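Oiling a wooden table top, the quick version

Posted in: Workroom, Furniture

Got asked again on Friday how I do the tables so writing it down once and linking it from now on. Oil finish only. If yours is varnished or has that hard plastic-feeling coat, stop reading, oil will just sit on top and go sticky.

Not sure which you've got? Drop of water on a corner, wait a few minutes. Wood goes darker under it = oil finish, probably thirsty. Stays in a bead = either varnish or it doesn't need doing yet. Try a second spot, near the edge where arms rest, that part wears first.

What you need

Hard wax oil, I use Cornine 311, clear, the 1000 ml can. Way too much for one table but it keeps if you get the lid on tight.
Fine sanding pad, grey one. And a block.
Lint free rags. Old t-shirts ok, cut the seams off.
Dish soap, bucket, two sponges
Gloves
A metal can or bucket with water for the used rags. Not optional, see the end.

Wash it

Clear everything off. Warm water, small squirt of soap, sponge wrung out nearly dry. Go with the grain. Don't flood it. Second sponge with plain water to get the soap off, then towel. Leave it overnight if you can. I have done it after lunch on a table washed at 8 in the morning and it was fine, but it was May and the windows were open.

Greasy ring that won't move? Baking soda paste, rub lightly, wipe. Ink mostly has to be sanded out.

Sand it

Lightly! You're knocking off the fuzz, you are not taking it back to bare wood. Pad around the block, long strokes the full length, always along the grain. Never in circles, the circles show up the second the oil goes on and then you get to do it all over. Telma Quiroga did a whole desk in circles at the Prundale workshop and we all got to look at it for a year.

Round the near edge go easy. Couple of passes. Easy to sand a flat spot there without noticing.

Vacuum, then wipe with a barely damp rag. Let it dry again.
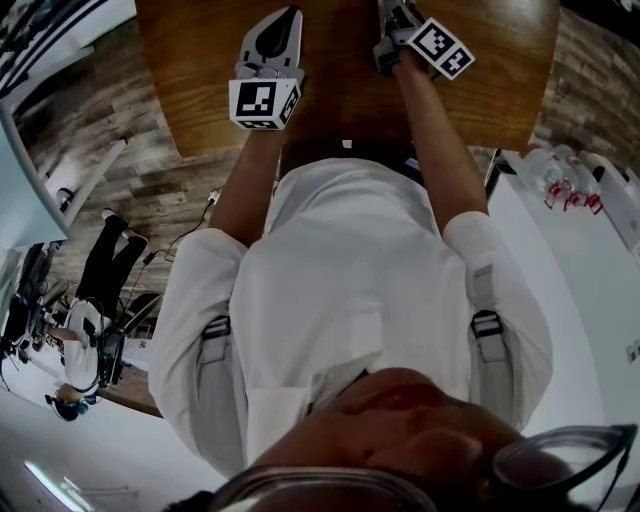
Work from one long side and reach across, don't walk round and round the table. Oil the far half first, then the near half, so you are never leaning your front in the wet stuff. Loose sleeves are the problem here, a cuff will drag a line right through a fresh coat. Push them up so your forearms are bare, same as the white shirt at the table in the photo. Look at the floor too before you open the can. A cord lying across the planks like that black one is what your foot finds while you're watching the rag, so unplug it, coil it, put it up somewhere. Then paper or an old sheet under the edges for drips. Laminate wipes clean if you're fast but the oil gets down in the joints.

First coat

Stir the can, don't shake, shaking makes bubbles. Pour a small puddle, size of a coffee lid, and spread it out with a folded rag. Thin. Thinner than that. It should look damp, not shiny. Work it in along the grain and keep going until the puddle's used up, then the next one.

Wait 15 minutes. Take a clean dry rag and wipe off everything that will come off. People skip this bit becuase it feels like a waste of oil. If you leave it on you get tacky patches and everyone's paperwork sticks to the table.

Look along the surface with your eye down low, toward a window. Shiny spots = too much, wipe again.

Second coat

Next day. Quick rub with the grey pad, hardly any pressure, dust off, repeat. 2 coats is enough for a table that's been done before. Raw wood wants a third.

Horacio Huenchumán puts the second one on after six hours. I don't. Works for him I guess, his room is a lot warmer.

After

Light use the next day, papers, a lamp. No wet cups for a week. No tablecloth either, it needs air. Laptops ok, just lift them dont slide them.

Rags

Oily rags can heat up by themselves and catch fire. Real thing, happens. Soak them in the water bucket right away or lay them out flat outside to dry, one layer. Never balled up in the trash, never in a bag.

How often

Once a year for a dining table. Ours get elbows and tools on them all day so twice. Do the water drop test and go by that.

Chairs are different, will do a separate page when I get time. Niilo Saarinen has the leftover pads if you're at Stisside and want one, ask him before you buy a whole pack.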